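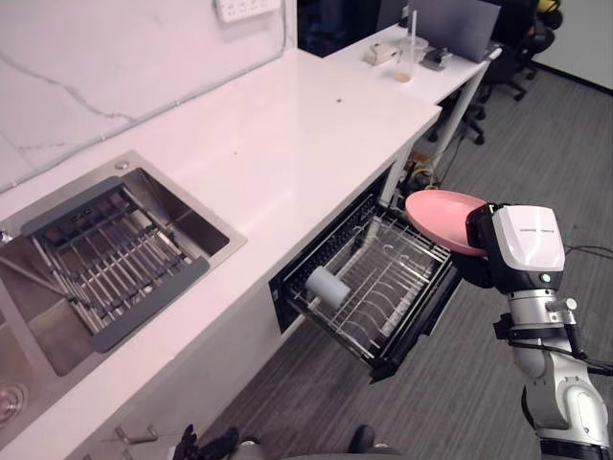
Shared kitchen: frequently asked questions

These questions come most often from new members of the Stenditz office. If your question is missing, please write to Rory Ritchie. Last update: October 2024.

Who can use the kitchen?
Everybody who has a desk with us, and also their visitors. The companies on the upper floor, Hepburn and Drirnora, have their own kitchen, but they are welcome when theirs is full.

Where do I put my dirty plate?
Directly in the dishwasher, please. It opens like a drawer under the counter, and you pull it toward you until it stops. Plates stand between the curved silver tines. Cups and glasses go upside down where there is free space, so they do not collect water. If a cup has fallen on its side, please put it straight before you close the drawer.

Must I rinse first?
No. Scrape the food into the bin and that is sufficient. Only egg and oatmeal should be rinsed, they become very hard.

The drawer is full. What now?
Put one tablet in and start the normal program. You do not need to ask anybody for permission. If there is no free place and the machine is already running, wash your things by hand.

Can I leave dishes in the sink?
We ask you not to do it. The rack with the metal rods, which lies in the sink, is for washed things that must drip. If you need the whole basin, for example for a big pot, lift the rack out and bring it back after. Please also empty the strainer in the drain when you see food in it.

Who unloads the clean dishes?
The first person who finds them clean. It takes a few minutes. We had a list with names until September, but people forgot their turn and the list made more discussion than the dishes.

How do I clean the white counter?
With a soft cloth and a little dish soap. Do not use scouring powder or the rough side of the sponge, the surface is glossy and will show scratches. Coffee and tea should be wiped the same day. The same is valid for the marble-patterned wall behind it.

May I work at the desk beside the counter?
Yes, with a laptop it is a good place for a short call. Please take your cup with you when you leave, also the plastic ones with a straw. For longer work book a room in Vunirell, our calendar tool.

What can I not put in the dishwasher?
Wooden boards, sharp knives and thermos bottles.

The dishwasher does not start. Who helps?
First push the drawer completely closed. If this does not help, call extension 762 and say what the display shows. Please do not try to repair it yourself.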